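# Hatadar trail compressor, after a season of airing down

24/09/2023

I bought the Hatadar after my old pump quit on me halfway up the Trurbridge loop, and I've now run it on six trips, so I figure I've earned an opinion.
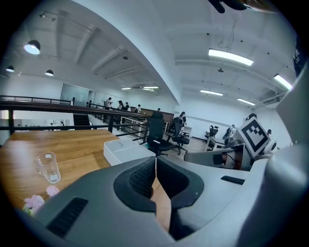 Let me start with the fill times, as that's what everybody at the trailhead asks me! Coming up from trail pressure to 40 psi on my 33s, it's quick enough that I'm coiling the hose while Rhun Powell is still on his second tire. He paid more for his, and I do bring that up.

The clamps are good and beefy, and the hose reaches all four corners of my rig without moving the unit (the truck has the long bed, so I really didn't expect that). It gets hot, though. Don't grab the fitting bare-handed right after a fill - I did it twice before I learned, and I still have the mark from the second one.

Now the gripes. The gauge reads a little high, so I check everything with a separate one anyway. The bag is junk. The zipper split on the rocky shelf road above Grernanville, and the whole kit rolled around under the back seat all the way down, with Cadi Ellis laughing at every clunk. I use an old canvas tool bag now and it fits much better. The feet could be grippier too, because on a steep pull-off the thing walks while it runs and you end up holding it with your boot.

It's loud, but they all are. We aired up next to some folks eating lunch and I felt kind of bad about it.

I paid $444 with the longer hose. The twin-motor model was $724 and I just couldn't see it for the way I drive, though if you're on 37s or filling for a whole group, maybe you'd feel different. Iestyn Penry has the big one and loves it, and he's also the guy everybody lines up behind at the end of the day.

Would I buy it again? Yep, with a different bag. We're planning one more run in October if the snow holds off, and it's already bolted in behind the seat.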